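The Plate Goes Up, the Plate Goes Down
Teaching machines to do dishes, one borrowed kitchen at a time

Kitchen number 3 of the day. February, 4 p.m., and the crew from Tornuston is still at it. Pick up a plate. Tilt it. Put it back. Again.

The company wants 600 hours of this stuff by summer. It has 415. What it does not have, in any of these rooms, is a robot. People do the work, holding grippers by the handle the way you'd hold a power drill, and cameras record what goes on in front of the fingers. Later a model gets to watch all of it and try to learn what a person does without thinking.

Kitchens come from anyone who will lend one. A noodle shop on break, an aunt's apartment, the back room of a bakery. The messier the better, I'm told. An early batch was shot in a bare lab kitchen and the model fell apart the first time it met a dish rack.
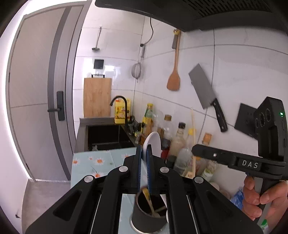
Blue finger pads on the rim of a white plate, with the sink and the condiment bottles behind.

Plates are hard, by the way. Thin edge, slick face, and they swing if you grab them off center. The crew's rule is to go slow on the grab and normal speed on everything else -- early recordings were so careful that the trained arm moved like it was under water.

Each take runs 60 seconds, tops. Drop something and you keep recording. The drops get their own folder, and the folks at Kallel, who do the labeling, say they're worth more then the clean ones. Vũ, the small outfit that handles training, isn't so sure. They want recoveries: a slip, then a fix, in the same take. Plain drops they mostly throw out. The two firms have been arguing over it since the fall.

My turn. The gripper is heavier than it looks and my wrist is done after six takes. The plate survives. My takes may not, too much wobble, someone will check tonight.

Next stop is a cafe called Coretti, after closing. Cups this time -- with handles, which everbody is dreading.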